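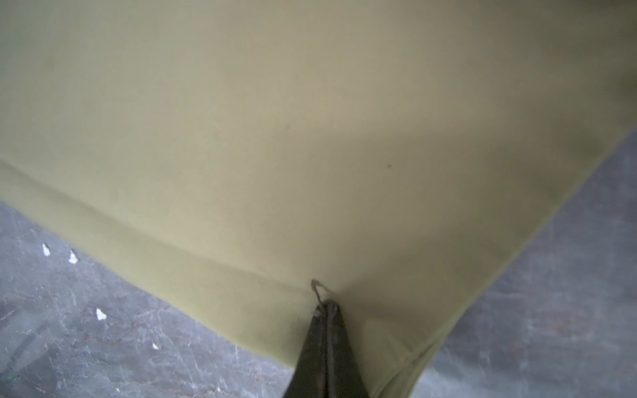
Olive green, smooth on the outside, stitched hem. Today's fabric!

Okay, it's laundry folding day and I have finally, FINALLY cracked the soft stuff. Thread time, because I've been bugging my family with this since breakfast and they've all left the house.

1/ Soft, stretchy things used to end up in my "ball drawer." You roll it into a ball, you shove it in, you close the drawer with your hip. I did this for years and I was at peace with it.

2/ Then we moved to the apartment on Trodemham and the closet is the size of a phone booth. No ball drawer. One shelf, and everything on it has to stand up or lie flat or it comes down on your head at six in the morning.

3/ So. Start with the hem. I used to grab two corners, whichever ones I found first, and then wonder why the whole thing came out as a trapezoid. Find the hem, get a pinch on it, and let the rest hang or spread out however it wants. The hem is your straight line! Everything else follows it.

4/ Give it one good shake. Not five. I was a five-shaker and all it did was stretch things out and wake the dog.

5/ Lay it on something flat and smooth your hand from the middle out. I do mine on the floor (clean floor, I sweep first, please don't write to me). A bed is too squishy and you'll chase the same wrinkle for ten minutes.

6/ First fold goes hem to top. Leave it a tiny bit short, a finger's width, so the layers don't creep past each other when you fold again. This one change made me so happy I texted my sister a picture of a shelf.

7/ Then sides to the middle, then in half, and you've got a little brick you can stand on its edge. My whole shelf is little bricks now. I go and look at it sometimes - just open the closet and look.

8/ Loose threads! Do not pull them. I pulled one on a gray blanket last August and unzipped the hem clear across like a bag of chips. Snip it close, or poke it through to the back with a needle and forget it exists.

9/ Somebody asked about color order. I go light to dark, left to right, and the greens get their own spot because I apparently only buy green now. Moss, olive, khaki, pea soup, whatever you call that murky one. I love them all and they go with nothing else I own.

10/ The stuff I'm not keeping goes in a tote by the door for the Nondow swap table. It's a great swap, go if you're nearby! You bring a bag, you take a bag, and the good blankets are gone in the first half hour.

11/ Mending goes in a separate pile. Võ, the little alterations place by the bus stop, fixed two hems for me this spring and you can't even find where they were. I've been walking past that window for a year like a fool.

12/ Oh, and dryer heat. Low for anything stretchy. Take it out while it's a touch cool and fold it right then, even if you're tired, even if your show is on. A basket left overnight becomes a basket left until the weekend. I know my own habits.

13/ Update, 383 of you liked the little brick post?? I was expecting my cousin and maybe the dog. Hello everybody, welcome to folding.

14/ A few people want to know about fitted sheets. I've got a way that works eight times out of ten and I'll post it once I can do it without swearing. Towels first, though. I have strong feelings about towels and the rest of the basket is still waiting for me on the couch.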